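Table layers wanted - Wanville, 4 evenings in June

Can you put a plate down without it sounding like a dropped tray? Lorkari is looking for 30 people to lay, clear and lay again, while we take notes on what goes where and who sighs first. Left-handers are very welcome, as are people who were never taught which side the fork goes.
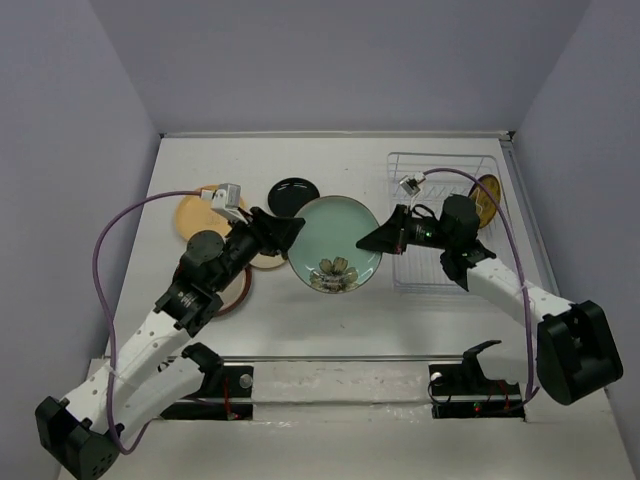

Green plate with the big flower, one of the patterns you'll be handling.

Each session lasts 35 minutes and pays in supper, eaten off the plates you have just laid. You need to be over 18 and at ease with crockery. Catering experience is no bar, though we may ask you to slow down.

To apply, write to Lorkari, 321 Prulbridge Road, Wanville, and tell us which evenings suit and the last thing you broke. Replies by Friday, November 30, 2018.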